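Sekum Valley Rural Water Quality Project
Interim Progress Report No. 4

Prepared for: Plorero Fund, Environment and Rural Services Program
Prepared by: Marin Kolev, project manager, Dimitriou Water Services
Reporting period: second half of project year two

1. Status

Work in the period covered the well survey, the first round of household water testing, repair of the Pivach intake, and preparation of the chlorination trial. The well survey is complete. Household testing is complete in the lower valley and partly complete in the upper valley. The intake repair is finished except for the replacement of one gate valve. The chlorination trial has moved from this period to the next, as agreed by letter with the Fund.

No change to the overall budget is requested. A transfer between two budget lines is described in section 6.

2. Well survey

The survey recorded 1,643 private wells in the project area. Each record holds the location, depth to water, lining type, cover condition, distance to the nearest septic tank or animal shelter, and the name of the household. Depth to water was measured with a contact tape lowered from the rim of the lining, and the rim height above ground was recorded separately so that levels can be compared between seasons.

The previous register, inherited from the district, listed fewer wells and gave no depths. Many entries carried only a family name and a village. Lejla Kadrić matched old entries to new ones where the household could be confirmed by a second source. Entries that could not be matched have been kept in a separate table and are not used in any total in this report.

Dug wells with stone lining are the most common type in Sekum and the villages below it. Drilled wells are mostly found along the upper road, where the water table is deeper. Missing or damaged covers were the most frequent defect in both groups.

3. Household water testing

The target for the first round is 600 households. Samples are taken at the kitchen tap, or at the well where there is no indoor plumbing. Field staff measure pH, conductivity, turbidity and free chlorine on site. Bacterial samples go to the laboratory in insulated boxes and are set up the same day.

Nitrate is measured in the laboratory by spectrophotometer. The field strips used in year one have been dropped from the procedure. Comparison with laboratory values showed that the strips read low in water of high conductivity, and year one strip results should be treated as screening values only.

Ermira Babić revised the sampling sheet in this period. It now has a line for the time the tap was run before sampling and a line for any filter or softener in use. Both items were missing from the earlier sheet and had to be collected again by telephone.

Results are returned to each household on a single page. Where E. coli is found, the household is called before the page is mailed, and a second sample is offered without charge.

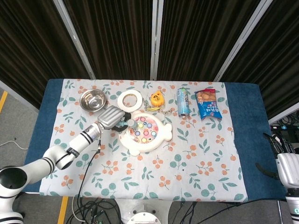
PIVACH, 2021-02-01

4. Pivach intake

The intake supplies the gravity line to the lower villages. Before the repair, the screen chamber filled with silt after each heavy rain and had to be cleared by hand. The contractor cut a new bypass channel, rebuilt the downstream wall of the chamber, and fitted a hinged screen that can be lifted by one person.

The concrete for the wall was placed in December, during a dry spell, under insulated covers. Test cylinders met the specified strength. The joint between the old and new wall sections was sealed with a swelling strip and inspected by Zlatko Trajkovski before backfilling. No seepage was seen at the joint when the chamber was refilled.

One gate valve on the scour pipe does not close fully. The supplier has accepted the claim, and a replacement is on order. Until it is fitted, the scour pipe is closed with a blind flange, and the chamber cannot be drained without removing it. The operating log has been marked accordingly.

The flow meter was recalibrated after the repair. Readings taken before recalibration are marked in the data file and should not be compared with later readings without correction.

5. Chlorination trial

The trial will use a drip feeder at the Sekum storage tank. Mirjana Ristić has prepared the dosing plan and the list of sampling points along the network. Free chlorine will be measured at the tank outlet, at the midpoint of the main, and at the last tap on each branch.

Two items remain open before the trial can begin. The tank has no working level indicator, and the feeder cannot be set correctly without one. The access hatch also needs a lock that meets the district rule for treated supplies. Both are in the work order for the next period.

6. Budget

Spending is below plan on laboratory supplies and above plan on transport. The transport line was exceeded by repeat visits to upper valley households during the period when the road was closed to light vehicles. We request approval to move the unspent balance of the field strip budget to transport.

Invoices for the intake repair are attached, except for the retained amount, which falls due after the valve is replaced.

7. Work planned for the next period

Complete household sampling in the upper valley.
Fit the replacement valve at Pivach and remove the blind flange.
Install the level indicator and hatch lock at the Sekum tank.
Start the chlorination trial.
Deliver 200 well covers to households on the priority list and record the fitting of each one.

Attachments: well survey table, laboratory results, intake inspection record, invoices.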